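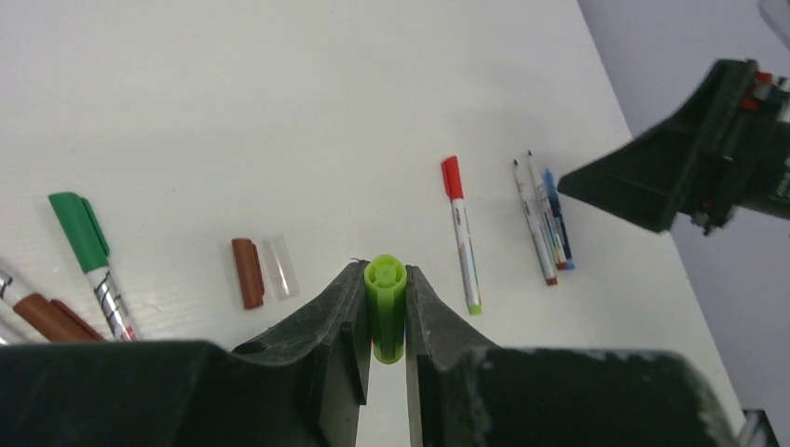
Every parent I know asks me the same question: when will a machine tidy up after the children? My neighbour Nour Ghanem asked it again in September, with felt pens all over her kitchen. I told her about 20 years. Now I would say less, but I am still careful.

Pens are a harder chore than they look. They roll, they are thin, and each cap must go to its own pen. My daughter, who is four, can do it, when she wants.
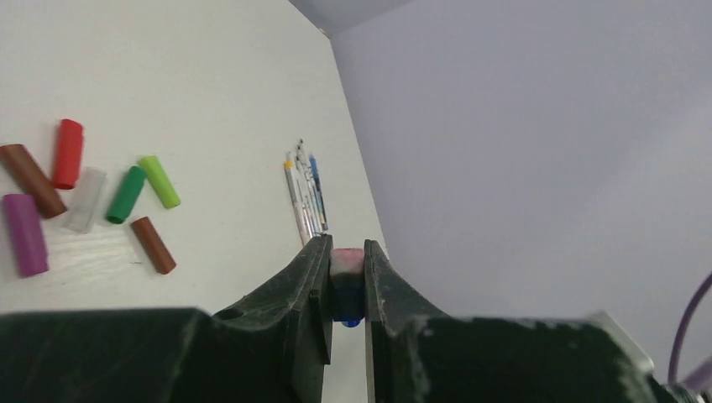

One small piece held between two fingers, the loose coloured tubes, like pen caps, still waiting on the left.

My friend Ieuan Yorath packs boxes at Hopkin, and he thinks the shop floor will be first. There the same part comes in the same place all day. A home is different every evening – this is the whole difficulty. He would pay 2,000 pounds for a machine which only sorts the drawer in his hall. 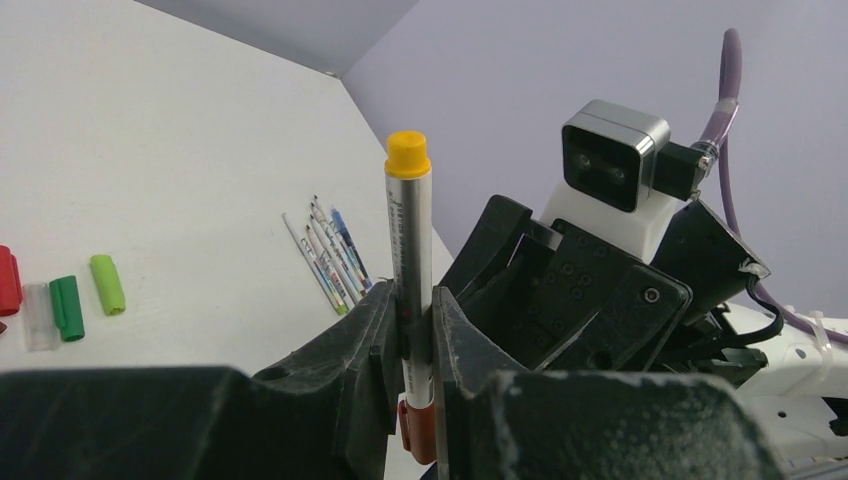 Silver marker, yellow cap on top, thin pens behind.

I would pay for the pens, and after that for the socks. The dishes I can still do myself, with the radio on.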